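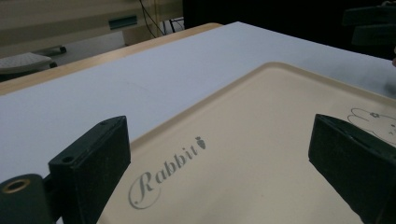 Slide 1: beige tray with "Rabbit" and a small carrot, on a white tabletop.

Talk notes – trays with words on them
Aitana Collado, Panthorpe, Monday, May 13, 2019

Leave the first slide up while people sit down. Thank I-hsuan Wei for the invitation. Say the talk is 39 minutes with questions after.

Start with the lettering. It is grey script on a pale ground, with a large looping R. Read the word out, then ask who saw the carrot first. Wait for hands. It sits right after the t and it is grey as well, so it doesn't shout. Make the point that an orange carrot would have pulled the eye off the word.

Next, the slope. The word climbs from left to right. Mention my own test prints at Tomwood, where I set one word level and the same word on a slope. I kept both for a month and always reached for the sloping one. That is only my taste – say so.

Then the rim. It is low, with a rounded corner. Talk about what a low rim is good for at home: keys, post, a cup and a biscuit. It is less good for anything that rolls. Tell the story about the marbles if time allows. Skip it if we started late.

Colour. Pale beige on white is a quiet pairing. Go back to the slide here and let them look for a bit. Ask Lau's students what they would put on it.

Move on to the Prernitex survey. We wrote to 359 households in November and over 90 answered. Most had a tray with a word or a name on it. Few could say where it came from. Read out 2 of the replies, the long one from the grandmother and the short one.

Drink of water.

Last part is the practical bit. Pass the blank cards round and ask everyone to write one animal in their best joined-up writing, then draw its food after the last letter, small. Five minutes. Collect the cards at the door.

Questions. Repeat each one into the microphone.

Contact: Aitana Collado, Panthorpe | © 2019 | Back to top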